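Linville Evening Classes
Keeping House in a Small Space: Notes for Session 5
Tutor: Sheila Sowerby

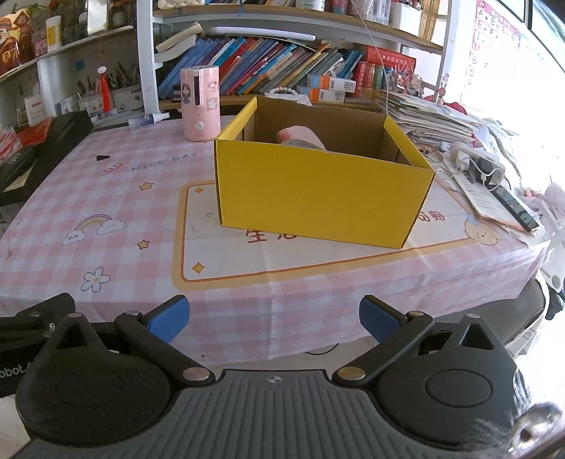
Fig. 1. Checked cloth, open yellow box and pink appliance, before sorting.

Welcome back, everyone, and thank you to those who brought biscuits last time. These notes cover what we talk about this week, which is the table that does everything. Most of us have one. It is where we eat, where the post lands, where the children draw and where things wait until somebody decides where they live. I have taught this class for 9 years now and I still think the table is the best place to begin, simply because it is the bit of the house we look at most often.

Please keep the handout with your others. We come back to it in session 7, when we do shelves and cupboards, and I shall ask you then how your own table has got on.

1. What stays out and what goes away

Have a look at Fig. 1. The pink appliance standing next to the box is quite a cheerful thing, with a girl with dark hair among its stickers, and I can well imagine a household wanting it kept where they can see it. I wouldn't argue. Something that is used every day, or that simply makes you smile when you come down in the morning, has earned its spot on the table, so long as there is still room for the plates.

Now look further along the cloth, to the tube with the narrow nozzle, near the back. A tube like that is what I call a wanderer. It comes out for a job, the job gets done, and then it lies there for a fortnight and gets moved every mealtime. Wanderers are small, so we forgive them, and then before we know it there's a whole crowd of them! The little black piece by itself on the left of the cloth is another. Every home has pieces like this. They came off something, and we daren't throw them out in case we find out what.

My own rule for wanderers is a gentle one. They get one saucer, kept on the windowsill, and when the saucer is full I sit down with a cup of tea and go through it. Mervyn Bickerstaff, who many of you will remember from the August workshop, used an old baking tin for the same job, but I find a tin is too big and you end up never getting to the bottom of it.

2. The open box

Boxes are the part of this session that people tend to have feelings about. A good strong cardboard box is a lovely thing and it seems a crime to flatten it. The yellow one in Fig. 1 has darkened a bit at the edges, as card does, and the top is open with the sides folded over at the rim. I like a folded rim. It gives you something smoother to take hold of, and it stops the flaps flopping over whatever you are trying to reach.

You can just make out something pink and rounded over the front of the box, with a greyish band to it. That little glimpse is worth a moment of our time. If you can see the top of a thing you will remember you own it. If it sinks to the bottom of a deep box with other things piled on, you will very likely buy a second one (I have done this with scissors more often than I care to say). So for a box that lives on a table, choose one no deeper than the tallest thing in it.

A few points to write in the margin:

Give each box one kind of thing, even if that leaves it half empty.
Put a label on the side that faces the room.
Plain colours are easier to find than brown. We have some coloured boxes in the Ashworth room if you would like to borrow one for the week.
Lift a box from underneath, particularly an old one.

3. The cloth

I am very fond of a checked cloth, and pink and white is a happy combination on a grey day. Apart from looking nice, the checks are useful to us. When you are setting things back on the table after a wipe down, you can line up the edge of a box with a line of the pattern, and the whole table looks calmer at once. It takes no time at all. Try it at home and see if anyone notices.

Where a cloth has pictures printed on it as well as checks, as this one does, go easy on what you stand on top. A busy cloth with a great many small objects on it is tiring to look at, and it is terribly easy to lose a black button or a hairgrip among the pattern. Run your hand flat across the cloth before you shake it out.

4. To do at home

Choose one table. Take everything off it and put it on the floor or on a tray. Sort it into things for the table, things for another room, and wanderers. Wipe or change the cloth, then put back only the first lot. Leave it like that for 7 days without fussing over it, and jot down anything that creeps back on. Don't be cross with yourself, or with anybody else in the house! We are only looking.

If your table is shared, do please ask before moving other people's belongings. I once tidied away a jigsaw that was 21 pieces from being finished and I was reminded of it for years.

5. Bring next time

Your jottings from the week, on any old scrap of paper.
One empty box, whatever size you have.
One wanderer you can't identify, if you are willing to pass it round. The group is surprisingly good at these and somebody generally knows.

Spare copies of the notes for sessions 1 to 4 are in the tray by the door.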